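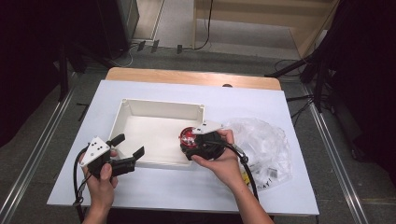 Yard Signs, Mailers and Door Hangers: Storage and Repair at Home

Campaign material gets stored badly. It comes back from the curb in a hurry, goes into a garage, and is unusable by the next primary. The methods below are for a precinct captain or block walker working from a kitchen table, with ordinary tools.

Corrugated plastic signs

Wash flat, with dish soap and lukewarm water. Avoid solvent cleaners on the printed side; most screen inks soften. Rinse and stand the signs on edge with the flutes vertical so the water drains out of the channels. Allow a full day. A sign stacked with water in the flutes will grow mildew along the lower edge.

Store flat in stacks of 40 at most. Above that the bottom signs take a permanent bow. Interleave with newsprint if the ink is dark. Keep the stack out of direct sun, which turns red ink pink in one summer.

Wire stakes

Sort out the bent ones first. A leg that is off by less than a finger's width can be straightened in a bench vise. Scrap the rest. Wipe with an oiled rag and bundle in groups of 20, with a tie at each end. I use Codden hook-and-loop straps, the narrow ones. String works but has to be cut.

Buttons, clips and small hardware

Sort by issue and year, one kind to a bag. Clear bags save opening each one. Press the air out before closing and put a paper label inside, facing out, where it can't be rubbed off.

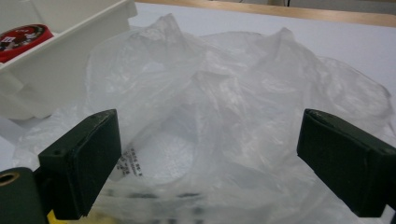

Clear bag on a white tabletop.

Pin-back buttons rust from the back. Keep them off concrete floors and out of basements. A packet of silica gel in each box is enough, replaced every May.

Removing label adhesive

For a union bug or "paid for by" label that was printed wrong and has to come off a plastic sign, warm it with a hair dryer on low for a minute, lift one corner, and pull back slowly at a flat angle. Remaining adhesive comes off with vegetable oil and a soft cloth. Wash the oil off before applying the corrected label or the new one will not hold.

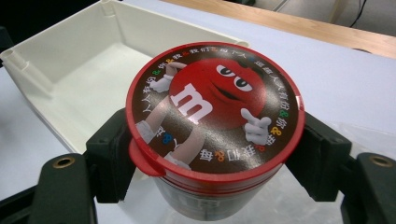

Check the replacement wording against the current filing before printing a sheet of them. The disclaimer has to match the committee name exactly, including "Friends of" or "Citizens for."

Door hangers

Count by weight. Weigh 3 bundles of known size on a kitchen scale, take the average per piece, and divide. Our last delivery from Jiston was invoiced as a round thousand and came out at 1,017 by this method. Keep the hangers in the shipping carton, on their long edge, with a piece of cardboard filling any gap.

Inventory sheet

Tape one to the outside of every carton. List item, quantity, condition and date of last check. Use pencil.

Last checked: Mon 12 December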